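Stitching night is back at the Tratden skills room, and I had a go

I've been meaning to write up the suturing evenings at Tratden since they started up again in March, and last week I finally got myself through the door.
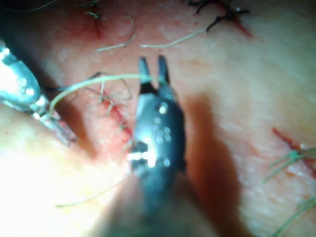

Small stitches, long evening

If you haven't followed this, the short version goes like so. Tratden is the teaching building behind the old dental school, and its skills room on the second floor opens late for anyone on the surgical course who wants more time with a needle and thread. Geeta Upadhyay runs it. She told me 326 people have signed up for the term (she looked a bit stunned saying it), and with 15 places a session you can imagine the waiting list.

The whole evening is about closing a short cut neatly. You'd think that would get dull after the first hour. It doesn't! I watched Rawan Zein spend most of her time on a single line, bent over so close I wanted to bring her a cushion for her back. She's in her second year and says the thread is what drives her up the wall. Pull too hard and the edges pucker, leave it slack and you get loops sitting all over the place. Then there are the tails, which seem to find each other and tangle the second you look away.

Geeta's advice, which I heard her give at least to everyone on my side of the room, is to let the thread make a nice easy curve between your two instruments before you start the knot. "If it looks like it's fighting you, it is," she said. She also wants people to slow down on the last throw and quit grabbing at the tissue.

What's new this term

The sessions used to stop at 8 p.m. and now they go until 9:30, with a break for tea in the corridor. Omar Daher, who handles bookings, has also split the evening into 3 blocks, so you can come for just the one if you have an early start. He says the middle block fills first and the last one nearly always has a gap, so try that if you keep missing out.

There's a new checklist too. Hryhorii Koval put it together with Shadi Karaki over the winter, and it has 13 points on it, from how far apart the stitches sit to how long you leave the ends. I liked it more than I expected to, mostly for the space at the bottom where your partner writes one thing you should do again next time. Shadi wants to bring in a second sheet for deeper layers, but that one's still being argued over.

My own go

I got half an hour at the end, with Hryhorii keeping an eye on me. My first knot slipped. My second held, and I was ridiculously pleased with it until he pointed out that I'd put it right on top of the cut when it should lie off to one side. Fair enough. I came home with a cramp in my thumb and a new respect for anyone who does this all day.

Booking for next month opens at noon on the first, through the sheet outside the skills room or by asking Omar at the front desk. Bring your own loupes if you use them, and tie your hair back before you go in.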